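Zimovitz by Mared Pumphrey – paperback

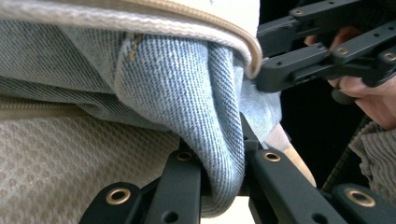

Paperback, 164 pages. Trerkomar Press. In stock, a small pile left, reprint due September.

Second novel from Mared Pumphrey, after Brerow. Does not matter if you haven't read that one, only one character carries over and she's in it for a chapter.

What it's about: Zimovitz is a piano tuner. Retired, or says so. He gets a letter from a town he left as a boy, asking him to come look at an instrument in the old school hall. He goes for a weekend. Stays all winter. There's a landlady, a lawsuit over a wall, and a brother who may or may not have drowned. Short chapters, most of them 2 or 3 pages. Funny in the first half, a good deal less funny after the flood.

Translated from the Welsh by Huw Samuel, who also did the afterword. Read it last – it gives away the ending in the second paragraph and we have had complaints.

Details
Format: paperback with flaps
Pages: 164
Language: English
Also by this author: Brerow (in stock), Wogan (stories, out of print, ask us)

Signed copies
We had 200 signed bookplates from the author and there are still a few in the drawer. Put "bookplate" in the order notes if you want one. Comes loose, you stick it in yourself. Can't do dedications, sorry.

Book clubs
Order 4 or more and shipping is free. Discussion questions are printed at the back, after the afterword. Good one for groups, people fall out over the landlady. Please order as a single order, we can't join seperate ones up once they're paid.

Shipping
Orders in by noon go out same day. Weekend orders go Monday. Flat mailer, fits most mailboxes.

Returns
Fine if unread. Email first, then send it back in something stiff – corners get crushed in plain envelopes and we can't resell those.

Large print edition: not yet. Trerkomar say they are thinking about it. Audio is with a differnt publisher and we don't carry it.

If the button says sold out, get on the email list and we'll write when the reprint lands.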